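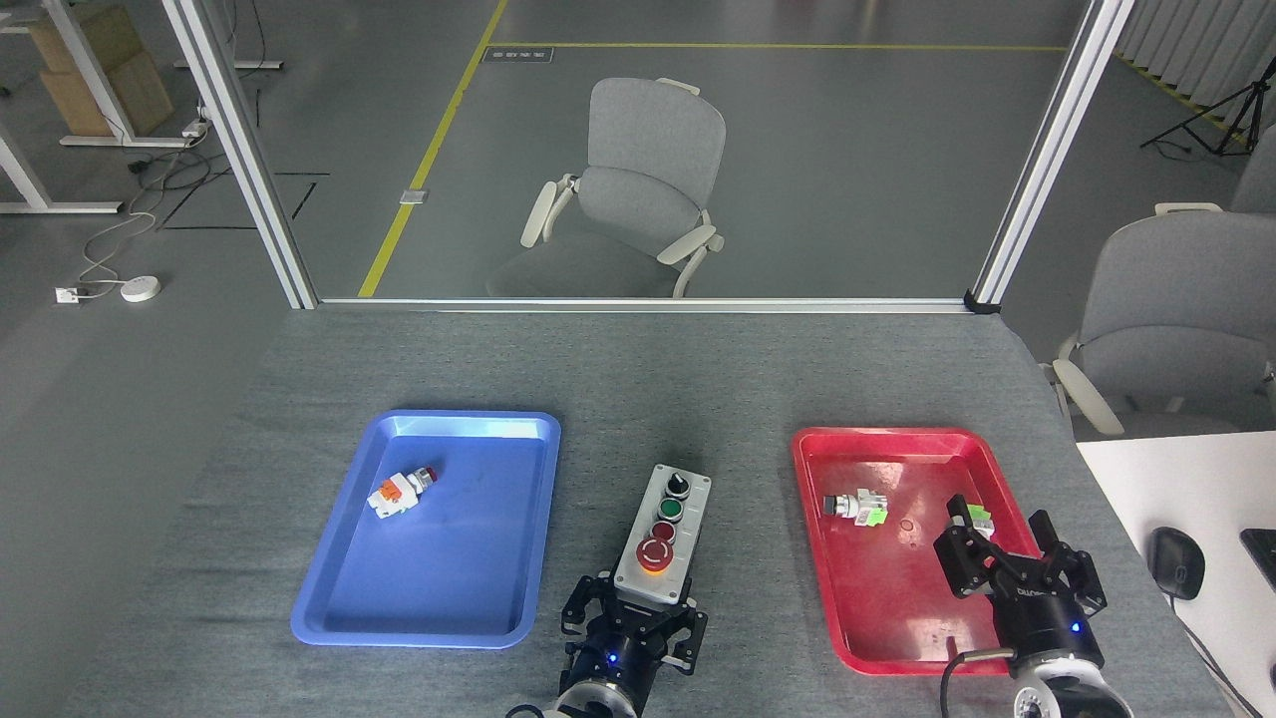 Pump relay stays in when remote stop is pressed

Posted in: Motors and Controls
Tags: start-stop station, long cable run, AC relay

Dwayne Whitfield

Irrigation pump, three-phase, at a property outside Plallerura. The starter panel is in the pump house. The start-stop station is at the equipment barn, and the control cable between the two is 473 feet, multiconductor, unshielded, direct buried. It is ordinary three-wire control: normally closed stop, normally open start, holding contact back at the panel. Control voltage is 120 VAC from a transformer in the panel, one side grounded, fused on the other.

The original setup had the station driving the contactor coil directly and it worked for years. Last month the contactor was replaced with a larger one. The transformer was marginal for the new coil, so I added a small plug-in relay (Dreda, AC coil) to take the pushbutton circuit, with its contacts switching the new coil from a separate supply. The holding contact is now on the relay.

The fault is as follows. Start works every time. Stop works most of the time. On perhaps one press in several, the relay buzzes but does not drop out, and when the stop button is released it carries on as if nothing happened. If I pull the wire off the panel terminal it drops out immediately, every time.

Readings so far: 118 V at the transformer secondary, 116 V at the relay coil with the relay pulled in. The stop contact block reads open when pressed, checked with the cable disconnected. I have swapped the relay for another of the same type with no change.

Is this a bad cable? I would like to avoid digging it up.

rkessel_controls

Probably not a bad cable. This is capacitive coupling and it is a known problem with long AC control runs.

With the stop button held in, the hot conductor going out to the barn and the return conductor coming back lie side by side for the whole length of the run. They form a capacitor. Alternating current passes through it and reaches your coil even though the contact is open. The amount of current goes up with cable length and with voltage.

The old contactor coil needed far more current to stay sealed than the cable could supply, so it dropped out. The small relay needs very little. An AC relay also holds in on much less voltage than it needs to pull in, so it can stay closed on a level that would never have closed it. That matches what you describe, including the buzzing. Your drop-out test at the panel terminal points the same way, as it takes the cable out of the circuit.

To confirm it, measure across the coil while someone at the barn holds the stop button in. You should see well above zero. Then check insulation resistance between conductors with both ends disconnected and the relay out of its socket. High insulation resistance together with a substantial coil voltage means capacitance. Low insulation resistance means water in the cable or a damaged jacket, and then you do have to dig, or at least find the fault.

Fixes, in the order I would consider them:

Change the pushbutton circuit to low-voltage DC with a DC relay. Steady DC does not pass through the cable capacitance. Check voltage drop over the full loop, out and back. With a small relay coil it should be acceptable, but do the arithmetic.

Put a load resistor in parallel with the relay coil, so the leakage current has somewhere else to go. It runs warm whenever the relay is in. Size it for continuous duty with margin and mount it away from the wiring.

Go back to a relay or small contactor with a heavier coil, if the transformer will carry it.

Until it is fixed, do not rely on the barn station as a means of stopping the pump. Use the disconnect, and lock it out for any work.

marlin44

had the same thing with a Gusel relay on a conveyor. changed relay 4 times before somebody told me it was the cable. resistor across the coil fixed it, got it from Esteves, don't remember the value. also check your stop button is on the hot side, mine wasn't

Dwayne Whitfield

Insulation test is good on all conductors. Coil voltage with the stop held in is nowhere near zero, and it moves if I lift the spare conductors off ground. Stop is on the hot side. I am going to DC for the barn circuit and have ordered the supply and relay. The pump is being run from the pump house only until then.

rkessel_controls

Good. Fuse the DC supply on the output side, keep the barn conductors on their own terminals away from the 120 V, and label them at both ends. Keep stop and start in the same order as before. If the DC relay has a built-in diode, observe coil polarity.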